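Kitchen Arm Build - Your Questions, Gathered Up
Last updated 30 July 2025

Why build it in the kitchen?
I had the long workbench at Drorkham for a while, and I loved it, but the arm is meant for kitchen jobs and I wanted to learn on a real counter, with the toaster and the tea and the cereal all in their usual muddle.

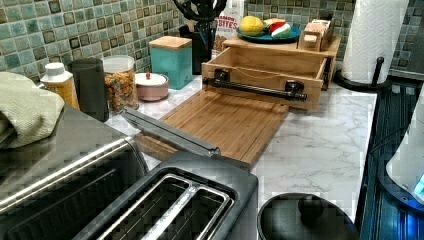 Sverre Åberg wrote in to say that he would clear everything off first and add things back one at a time, and that his own build got much easier once he did. It's good advice, and I wish I'd had it in March!

What should I teach it first?
Start with soft, light things that don't mind being dropped. Toy food is lovely for this - a toy lemon, a slice of toy watermelon - and a plate with a raised tray nearby gives you somewhere to move it to.
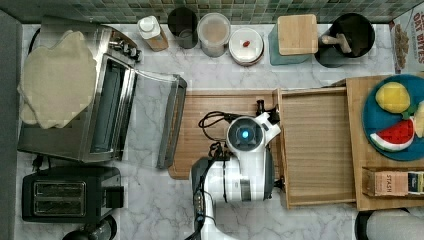
Go slowly, too. I run mine at the lowest speed for the first 5 tries of anything new, and I keep a hand near the stop button the whole time.

How do you manage the cables?
Leave more slack than you think you need, then clip it in short stretches. I bought 300 cm of cable and used nearly all of it.

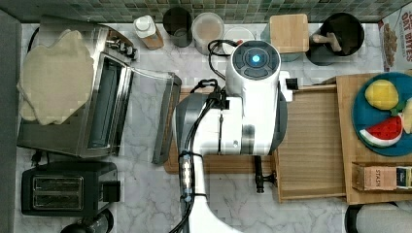
Check the clips whenever you change the arm's reach, and move it by hand through its full range before you switch the power back on.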